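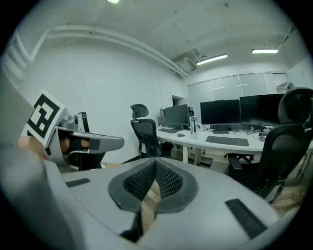

May 9, 2023

Second day on the Fitzgerald room. Purpose of this entry is to get the state of the place written down before the furniture goes back, so that whoever does the next room doesn't have to ask me. The floor came up better than I thought it would after the old carpet tiles were lifted. It is light wood all through the part we use, and I want to keep it showing. Walls and ceiling are both white, and the pair of long white pipes along the ceiling is staying as it is, running over to the boxy white unit where the ceiling meets the back wall. I had wanted to box the pipes in. Plesix quoted for it and the figure was silly, and with everything up there being white they don't bother me much now.

Category: Workshop notebook / Rooms and fittings

Floor. Adhesive residue from the tiles was the main job. Tried warm water and washing-up liquid first on a patch by the door, left it ten minutes, scraped with the plastic scraper. Took the top layer off and left a tacky film. Tried the Brosora remover on the next patch, thin coat, same wait. That lifted the film but dulled the finish slightly when I left it on too long, so the rule is short waits and wipe straight off with a damp cloth. Do not use the metal scraper. There is a scratch near the skirting that proves the point and it is mine.

One tin of Brosora costs 199 in the catalogue we order from and did the whole floor with a bit over. I would order one per room and not try to stretch it.

Walls. Washed down with sugar soap, rinsed, left overnight. Filled the old shelf holes with the ready-mixed filler and sanded them this morning. Two of the holes are deep where the plugs pulled out, and they sank as they dried, so they have had another fill. They need sanding again tomorrow. Paint is the plain white from the store cupboard, the tub with 518 written on the lid. There is another tub beside it which looks the same and is a shade creamier - check the lid before opening. We painted half of the corridor with the wrong one in February and it still shows in the afternoon.

Ceiling. Only dusted. Went along the tops of the pipes with a damp cloth on a pole and it came back black each time for the first few passes. Whoever did it last didn't do the tops. The unit at the back wall I wiped on the outside only. I don't know when it was last opened up and I have put a line in the building book to ask.

Light. Tube covers taken down, washed in the big sink, dried, put back. One of the clips is cracked and holds if you push it in from the window side. Replacement clips are on the Makik order.

Furniture plan. Measured the two long tables again because the figures on the old sheet were in a mixture of inches and centimetres. Both are 128 cm long, same depth, so they will go end to end with the join in the middle of the side wall. I had them across the room on the old plan, which left nowhere to push a chair back. Along the wall is better. It also keeps the middle of the floor open, and that is the bit people complained about.

Chairs: the ones in the store have hard plastic feet and I don't want them on this floor as they are. Felt pads are ordered. Until those come, use the rug offcuts from the shelf under the stairs, one under each foot, or leave the chairs where they are and stand up.

Shelving. The tall unit goes back opposite the door. It rocked before and I had blamed the unit, but with the carpet up the floor is level there when checked both ways, so one leg must be short. Will pack it with card for now and do it properly when the unit is empty. It also wants a bracket at the top. Do not fix into the filled holes, go at least a hand's width to one side.

Cables. The extension leads used to run under the carpet edge. They can't now. Best I have come up with is clip-on trunking along the top of the skirting, white, up to the corner nearest the tables and no further. Makik do it in 2 m lengths. The sticky-backed sort fell off in the last room within a few weeks so this time get the sort that screws.

Mistakes to avoid next time: lift the tiles from the far end and work towards the door, and bag them as they come up. I stacked them in the corridor and spent most of the afternoon moving the stack out of people's way. Also put the door stop somewhere you will remember. It went in with the tiles and is presumably at the tip.

Smell. The remover hangs about more than the paint does. Windows open all day helped. By this evening it was faint enough to sit in there and write this.

Still to do:

Sand the two deep holes and touch up.
Second coat below the window.
Felt pads on chairs when they arrive.
Short leg on the tall unit.
Trunking, screws, a new door stop.
Ask again about the unit at the back wall.

Key is back on its hook - the spare is in the drawer with the tape measures.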